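Hashini Dewan runs parts preparation at Flelten, where the motor driver boards are sorted into kits before they reach the assembly bench.

"Each part type gets its own bin," she says. "Solenoids behind, boards in front. The kit goes in the steel tray in the centre."

The colour of the bins is deliberate. Dewan trialled grey ones in May and went back -- black leads disappeared against them.
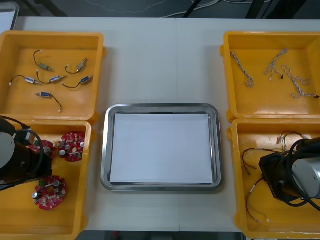
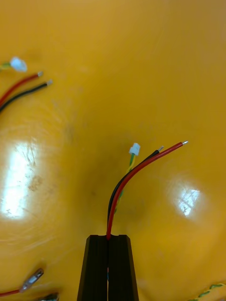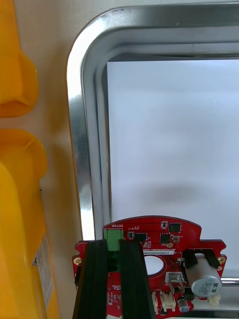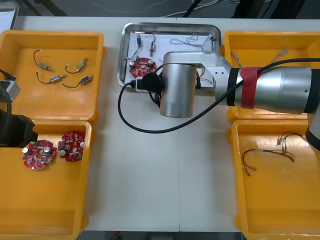
Leads are her main complaint. "A solenoid with a connector on a thin wire will hook onto its neighbour. You lift one and get two." Her rule is to lay them apart when filling the bin, with no more than six to a bin.

Boards are handled by the rim. The labels are read at the bench, and a kit with an unreadable serial goes back. The last order was 102 kits; Dewan puts the returns down to tangled cable, mostly.

Would she change the layout? "I'd like a deeper tray," she says. "Bendik quoted us 300 millimetres by six weeks' wait -- I'm still thinking about it."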